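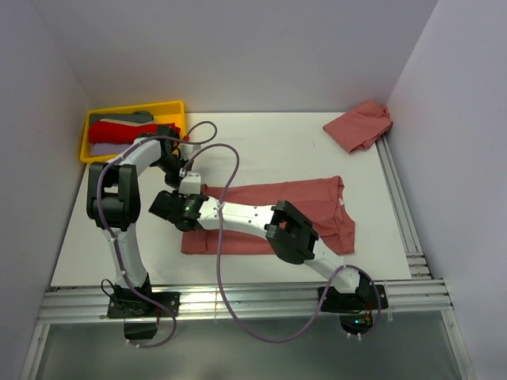
widham_dad
Okay but would you let one of these do your laundry with you out of the house? Because I wouldn't, and I've been reading this board long enough to remember when everybody swore we'd all have a folding machine by now.

pressfoot
Depends what "do your laundry" means to you! Shirts flat on a table, one at a time, folded stuff going in a tray — I think we're pretty close on that part. Two arms is the right call too, I can't fold a T-shirt one-handed and I've had decades of practice.

widham_dad
My laundry doesn't start flat on a table. It starts inside out in a hamper with a sock stuck up one sleeve.

pressfoot
Fair. The crumpled one waiting in the back corner is the one I'd want to watch. Getting from wad to flat is most of the job if you ask me, and after that it's just creases.

lintroller161
I work in the back at Rondamton (linen service, mostly hotels and two gyms) and we've had a feeder and folder for flat goods for years. Sheets, no problem. Our slow night last July was 1,259 towels and the machine never complained. But the gym shirts still get done by hand, every one, and the reason is exactly what pressfoot said. Somebody has to find the shoulders. When I'm warmed up I do a shirt in 15 seconds and I'm thinking about lunch the whole time.

Oh, and tags. People never bring up tags. If the tag is showing I know right away which end I've got hold of, and if it's tucked under I'm feeling around for the collar. I'd be curious whether the arms use that for anything or just go by the outline.

gearbelt
Gonna disagree with most of this thread. Everyone compares the robot to a fast person, and my house doesn't have a fast person. My house has a chair with clothes on it. If a pair of arms took ten minutes a shirt and worked while I was asleep I'd be thrilled, I don't care about 15 seconds.

lintroller161
Sure, at home. At work ten minutes a shirt gets it unplugged before first break.

gearbelt
Right, so those are different questions and the thread title mushes them together. "Can machines do chores yet" — for a shop, no, not the floppy ones. For a guy who hates folding, maybe sooner than you think.

widham_dad
And where are you putting it? That's a whole table and walls and rails. My laundry area is a closet. I'd have to move the water heater.

gearbelt
Garage. Next to the treadmill I also don't use.

pressfoot
Cables would be my worry in a house, more than space. You've got those long loops hanging down below the rail and I have a cat who thinks every string was bought for her. I'd want all that run inside the arms before it came anywhere near my place.

oduner_fan
We have the Oduner folding board, the plastic kind with flaps. Never jams, no cables, my seven-year-old runs it. Just saying.

lintroller161
Hughes makes a nearly identical one and the hinges hold up better, we went through a pile of the Oduners at work.

oduner_fan
Ours is fine??

widham_dad
Can we not do the folding board fight again, there's a separate thread for that. Does anyone have a decent video of a machine starting from a full hamper, no cuts? I'll change my vote if I see one.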